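3.2 Viewer response to mid-season exits

We coded 900 viewer comments on the reality series Laltoner, drawn from the 7 episodes that followed an unplanned exit. Two coders worked separately.

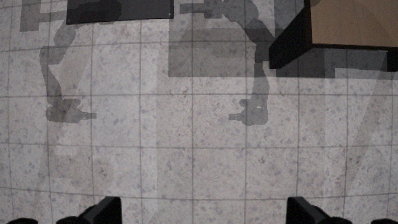
Comments were sorted by target: contestant, host or producer. Blame aimed at producers rose after each exit and fell within two episodes. Direct mentions of the exit were kept apart from indirect ones, where the person is present only as the arm-shaped shadow is on the tiled floor in the render.

Replies on the Jatside forum (500 threads) followed the same order.

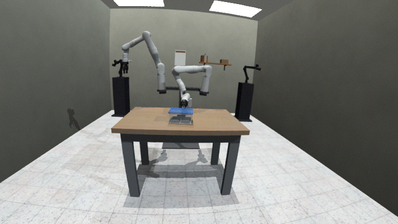

Figure 2. Rendered room with table, lidded clear container and two robot arms.

12 Shares 3 Comments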